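**Can a robot sort a bin of mixed bars yet, or am I dreaming?**

Posted in Workshop & Garage by bomcombe_bench, Oct 29, 2025

I help run a small metal shop in Bomcombe and the job everyone hates is picking painted bar offcuts out of a bin and putting them in racks by colour. They land any old how, half of them lying across each other, and whoever does it ends up with a sore back and a bad mood. I've been looking at second-hand arms and the prices aren't as mad as I expected, but my brother-in-law reckons it would be cheaper to pay his teenager until the end of time.

So has anyone got a machine doing this for real? We're talking 400 bars on a busy day, two colours, same sort of length. I don't need it to be fast – I just need it not to stop every ten minutes and want a cuddle.

**nirano_nights**

Yes and no! I spent most of May on nearly the same job, so I can tell you where it gets fiddly. Bars spread out on a flat floor are fine. You look down, find one, work out which way it's pointing and go and get it. The trouble starts when one is up against the side or tucked in next to its neighbour, and then the gripper needs space for its fingers that simply isn't there.
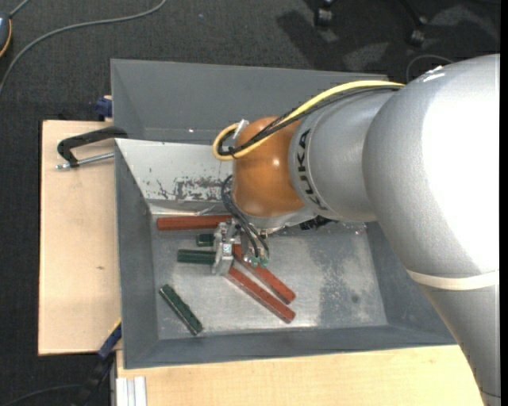
*Red and green bars in the grey bin, with the KUKA arm down among them.*

You want sloping sides if you can get them, as they leave a bit more space to come in at an angle. Clamp the bin down as well. I didn't at first, and every time the gripper nudged the wall the whole thing shuffled along and all my positions were wrong. Shiny patches on the floor were a pain too (I ended up moving a lamp, which took two minutes after a week of blaming the software).

My best run was 97 bars before I had to step in. Then it had a terrible afternoon and I went home early. For your 400 I'd let it do the easy ones and have a person clear out whatever's left in the corners. Colour was no bother at all, by the way, red and green are about as kind as it gets.

**hijazi_garage**

no. get the teenager

**ilo_and_sons**

Bit late, sorry. I agree with most of the long answer but I'd look at how the bars get into the bin before spending any money. We put a simple chute with a divider under the saw, so the two colours never mix in the first place, and the sorting job more or less vanished. Stacking them on the rack is still done by hand and I can't see that changing soon – ours are all slightly different lengths and the rack is older than I am.

If you do buy an arm, budget for the gripper separately. The listings I looked at were mostly for the bare arm, and you also need to ask whether the controller and cables come with it. And measure your doorway!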